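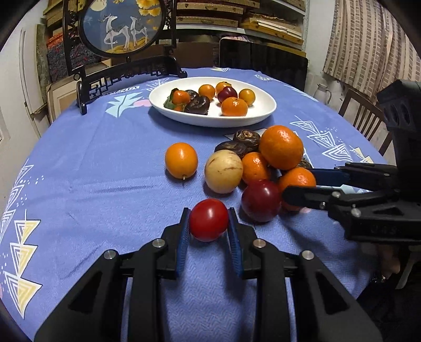
Notebook entry, June 18, 2022. Written up by Apolline Moulin, read over by Régis Poulain

The fruit has taken over the table again, and I don't mind a bit. I put the periwinkle cloth on first, the one with the triangles all over it, and I still think it is the nicest thing we own in this workshop (Jacqueline Roussel would say the Gajdoš kettle, but she is wrong and she knows it). The oval plate went towards the back. Mandarins and dried persimmons look very well together on white china, and a leaf tucked under them makes the whole thing look as if somebody went to real trouble!

What I want to write down, before I forget it as I did in May, is how we decide which fruit goes where. Régis likes to sort by kind. I like to sort by how much longer a thing will keep, so the dried persimmons can sit anywhere they please, while plums and tomatoes need an eye on them. We argued it out over coffee and settled on my way for the plate and his for the paper bags, and then of course we muddled the two.

Also for the book: the Kurari scales read 106 g for a mandarin and then 80 g for the same mandarin after I moved them along the bench. Ekene Ajayi thinks the left foot is loose. Please don't trust them until he has had a look. The 1000 g weight is in the drawer with the string.

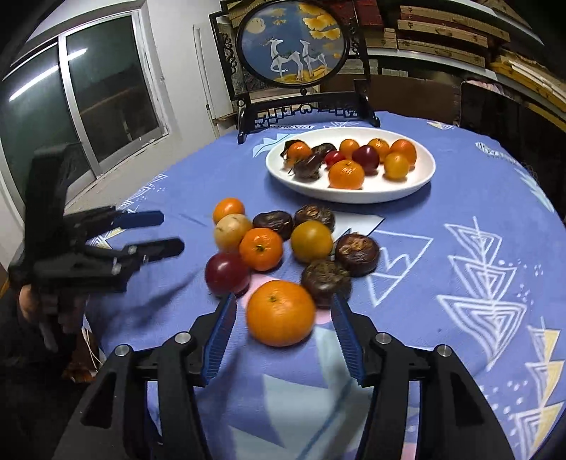 Labels are the other thing I keep meaning to sort out. Arnulfo Villca had thirty-one of them printed for the pantry shelves and every one says "persimmon", dried or fresh, so they are not much help. I would like to write ours by hand on plain card, like the white one lying flat by the dried fruits, but with a fold in it so that it stands up and can be read from a chair. The pale speckled fruit wants one most of all, as I went through the whole Fidutach catalogue with my tea and still couldn't put a name to it.

Jacqueline, if you read this before I'm in, please leave the cloth on and bring the bread knife back from upstairs. I'd like to try the persimmons sliced thin with a bit of cheese.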